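The Bed Is Not a Shelf (But It Makes a Lovely Sorting Table)

Household notes from Kieran Gosling

I have been meaning to write about clearing off a bed for ages, and a letter from Dean Ellwood over in Lougher finally got me to sit down and do it. Dean wants to know how a person is supposed to fold towels in a room that also holds the washing machine, the desk and the office chairs, when every flat surface already has something on it. Well, Dean, I sympathize! In a room that works that hard, the bed ends up as the counter, and you may as well let it be a good one.

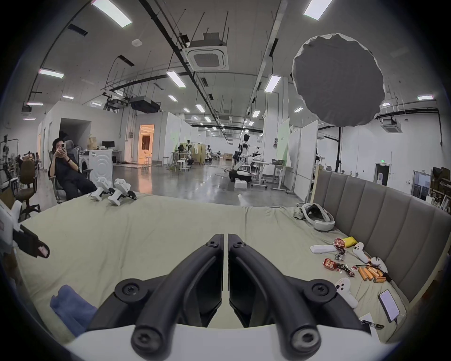 Household Notes, Vol. 2, No. 40

Start with the towel. A folded one is finished business, so carry it to its shelf before you touch anything small, or it will be unfolded and refolded before supper (I speak from long experience). Next come the candies and snack wrappers. Put them all in one bowl, full ones and empties together, and pick through it later in the kitchen. Chocolate and a pale sheet should never spend the night together, and if they already have, scrape with a spoon and rinse from the back in cold water before you even think about the hamper.

Batteries get their own box, with a lid, and I like a shallow one so that I can see what I have. Keep them well away from loose coins and keys. Little bare circuit boards go in a separate box, and I write on the lid with a marker. Phones should charge on a hard surface, so run the cord to the desk or a nightstand and leave the bedding out of it.

A headset with a strap wants a spot where nothing can lean on the lenses. Mine has a hook, though a deep drawer lined with an old T-shirt does just as well, and the controllers can sit beside it.

Now, the cloth. If you must work on top of something soft, or on a table you care about, spread a big plain cloth first and keep it only for that. I bought a heavy one at the Okum market in August and I would not give it back. Green is a forgiving color, and small pale things show up nicely against it.
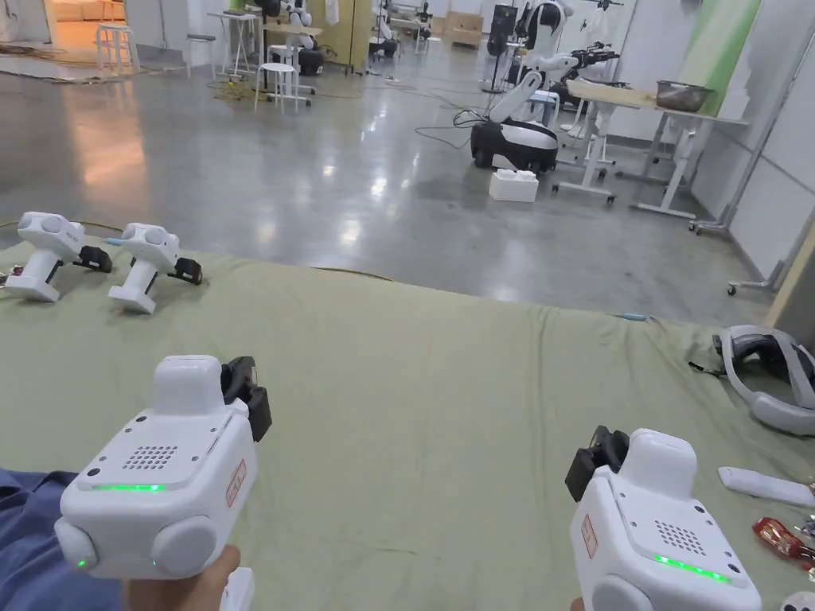
When the job is done, lift off the bigger pieces by hand, coil up whatever cables are left, and then gather the corners and shake the cloth outdoors. Do check the folds for screws first. Wash it by itself the first time, in cool water, and hang it up by the long edge so it dries flat.

Last, the upholstered headboard, if you have one with channels. Crumbs and dust slide straight down into the grooves. A soft, dry paintbrush pulled from top to bottom brings them out, and then you can vacuum along the mattress edge with the narrow nozzle.

Dean also asked about musty towels, and I will get to those next time. Send your own questions in the meantime, and please tell me what kind of washer you have.

Posted 12/02/2018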